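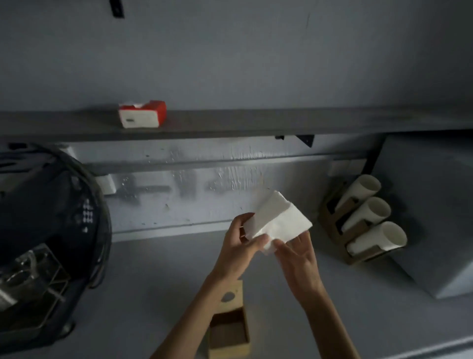
13.1 Stocking the napkin box

The coffee counter at Wallholm gets more visitors than any other spot in the building, and the napkins are the thing people reach for most. A full, fluffy, easy-to-pull stack makes the whole counter feel cared for! It takes a few minutes and it's a nice job to start the morning with.

You will need:
One sleeve of white napkins (stock code 642, comes in cartons of 600)
The open wooden box with the round hole in one end
A dry cloth

1. Wash and dry your hands. Damp fingers mark the napkins and make them stick to each other.

2. Set the wooden box on a clear stretch of counter and wipe out the inside. Crumbs collect in the corners of the floor, so run the cloth right into them.

3. Open the sleeve along the short side and slide out a stack. Don't pull from the middle or you'll have napkins all over the place (we've all done it).

4. Hold the stack in one hand and loosen it with the other, peeling back a few layers at a time from the lower edge. New napkins come pressed tight, and this is the step that makes the difference. Go through the whole stack, then turn it around and loosen the other side.

5. Square the edges lightly on the counter. Lightly! If you press down hard you're back where you started.

6. Lower the stack into the box and stop a finger's width below the rim. Give the top napkin a test pull. It should come away alone.

Note: The round hole is handy for checking the level without lifting anything out. If you can see daylight through it, refill.

Caution: Napkins stay well away from the espresso machine. The cup tray gets hot, and steam turns a neat stack into a lump.

13.2 The small cardboard box

These little boxes came in with the Pernamberg order in March, and they've been a hit. They take small folded tissues or sugar sticks equally well, weigh next to nothing and fit anywhere on the counter.

1. Check the box for coffee rings and soft corners. A box with a soft corner goes in paper recycling; take a new one from the Runstead cupboard, second shelf.

2. Lift the lid and fill the box up to the fold line.

3. Close the lid and draw the first tissue up through the oval opening so a little tuft shows.

4. Pick the box up with a hand on each side and put it where it's going. Lifting by the opening tears the lid sooner or later. 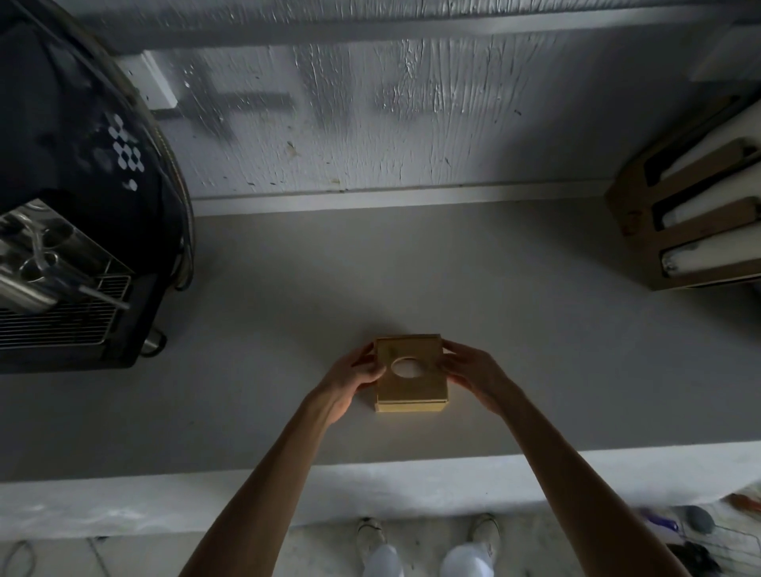
Fig. 13-2. Small box with the oval opening, held at both sides.

5. Leave the middle of the counter free. People need that space for cups, and Deepika Krishnan's pastry trays land there at 10:30.

Note: Cardboard soaks up spills from underneath. Wipe the counter and let it dry before you set the box down.

13.3 The wooden box with the lid

My favorite of the lot. Tea bags live in it on ordinary days and the good chocolates when there's a visit. Satish Palaniappan found the first one for the Nadar meeting room and everybody wanted one after that.

1. Put the box on a flat part of the counter with the hinge toward the wall. Leave enough room behind it for the lid to stand up straight.

2. Steady the box with one hand and raise the lid with the other. The hinge is small, so go gently for the last part of the swing. 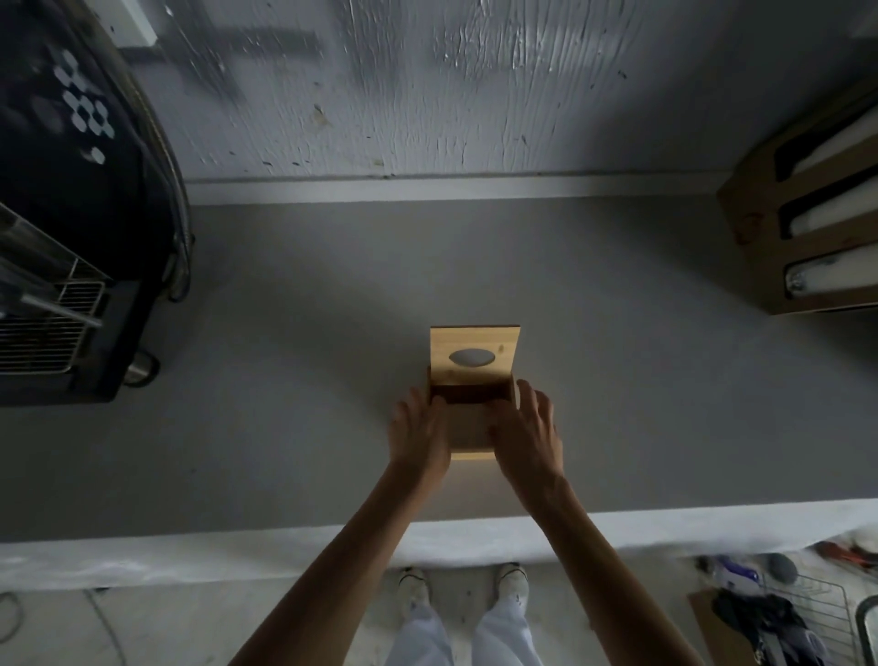 3. Tip out any loose tea and brush the inside with a dry pastry brush. Please don't rinse the box under the tap, even quickly. The wood swells and then the lid won't sit flush for days.

4. Fill from the back, tea bags standing on edge, tags up. Strong teas to the left, herbal to the right. Mixed rows look cheerful too, but the mint gets into everything.

5. Close the lid and feel along the front edge. If it sits proud, one of the bags is too tall; lay that row flat and try again.

Once a month: rub the outside with a little food-safe oil, wipe off the extra and leave the lid open overnight. The grain comes up beautifully.

Low on anything? Write it on the sheet inside the Runstead cupboard door before 3 p.m. and Thabiso Steyn will add it to the next order.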